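Keeping the hand grippers on Station 4 working
Project report, final version
Submitted 2019-06-17

What the project was

Our group had Station 4 for the term. The job was not to build anything new. It was to take a pair of hand-held grippers that already worked (most days), set the table up so two people could swap over without starting again, and write down how to look after it all. The station is known in the lab as Nepia and I'll use that below because typing Station 4 every time gets old.

Nepia is one table, two grippers, the cables, and a logging program called Tutada which somebody wrote before us. A person sits at the table, holds one gripper in each hand and does a small household job. Tutada records when the fingers open and close. Our marks depended on the thing being ready every morning, more or less.

State of it when we started

Not great. The log for May showed 327 runs thrown away. Most of those were one of these:

- left gripper dropping out part way through
- fingers not closing fully, so the zero was wrong
- table had moved and nobody wrote down where it was before

The dropouts took longest to find. We swapped the cable first, no change. Then swapped the port, no change. In the end it was the plug on the gripper end, the little screw collar had worked loose and the pins were only just touching. If you bent your wrist inwards it went. Straighten it and it came back, so when we tested it lying on the bench it was always fine. Lost most of a week to that.

Setting up

This is the order we settled on. Do it in this order, the zero comes out wrong if you do it before the warm up.

1. Table on its floor marks. Check all the corners and not only the near ones.
2. Cables to the grippers, collars finger tight and then a quarter turn. No pliers.
3. Power on, leave for 5 minutes.
4. Close both grippers on nothing, press zero in Tutada, open, close again. Reading should come back to the same number. If it doesnt, zero again.
5. Check the top plates for wobble. Tighten if there is any.
6. Put the props out and do one practice pick with each hand before recording.

Swapping people takes a couple of minutes if you skip 1 to 3, and you can as long as the power stayed on. Always redo the zero.

Looking after the grippers

The trigger pivot needs a tiny drop of light oil. We used Dusard, it was in the cupboard. Wipe off the extra or it gets on the fingers and mugs start slipping. Every 2,000 closes seemed to be the right gap, Tutada keeps the count for you on the second tab. The right gripper got to 3,894 before anybody in our group looked at that tab and by then it squeaked.

Finger pads – clean with a damp cloth, let dry, don't use the solvent spray. We ruined one set with the spray. They went shiny and had no grip at all.

Strap: check the stitching. One of ours was going and we resewed it badly but it held.

Cable: should leave the gripper in a loose curve and lie along the forearm. If it's pulled tight at the wrist you will be back to the loose collar problem.

Checking with a real job

A zero that looks right on screen can still be off once there is weight in the fingers, so the last check is to pick something up. We used the mug and basket job. Rim up, clamp the mug, hold it steady near the front of the basket, watch the reading. Other hand keeps hold of its gripper down on the table so both are live.
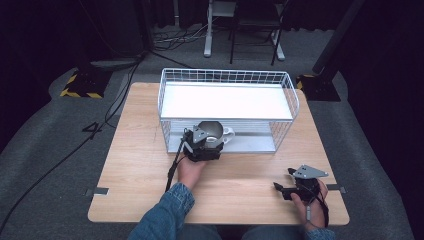

Vaughan Ruawai
Student, set-up and maintenance, Nepia station

The mug check at the table, right gripper closed on the mug and the left one down near the front edge. Note the thin black cable going back past the hand to the forearm, that is the run we want. Grey tape on both side edges of the table.

Results

Dropouts stopped after the collar fix. We still got bad zeros, nearly always after a swap when the new person was in a hurry (me, twice). A printed card by the seat helped with that a bit.

Not finished

The spare gripper from Tomavia came too late to test, so its pads and pivot are unchecked. Floor cables still want tidying. And the count on the second tab should pop up a warning – I asked how hard that would be and was told to have a go myself, haven't yet.

Copy of the card is in the station folder with the log sheets.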